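Table Setup and Surface Contrast: Final Report
Raffaele Palumbo and Mirko Melis, Rongate workshop course

Our brief was to find out whether a plain board on a dark table makes small hand tasks easier to follow, as the Goltetti handout claims. We had our doubts from the start. The handout gives no numbers, and the one study it leans on used a much bigger table than ours.

We ran 40 trials over four afternoons in December, half with the pale board and half on the bare tabletop. A dark curtain hung behind the table for all of them. Mirko scored the black and white stills without knowing my notes, and I scored them again on Friday. 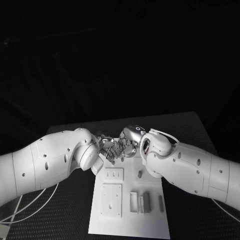
Our scores agreed on 30 trials. The other ten were nearly all bare-table ones, which sounds like a win for the board, but I would be careful. We did the bare-table trials first, when we were both still learning the score sheet. Anyone could say we just got better at it - and we have no way to rule that out.

The board also brought a problem of its own. It slid twice, and we had to throw out 2 earlier trials and repeat them. Brodska's guide suggests tape. We tried it and the tape left marks, so we went back to lining up the board by eye.

If another group picks this up, mix the order of the trials and try a gray board too. Mirko thinks the result will hold. I would not bet on it yet.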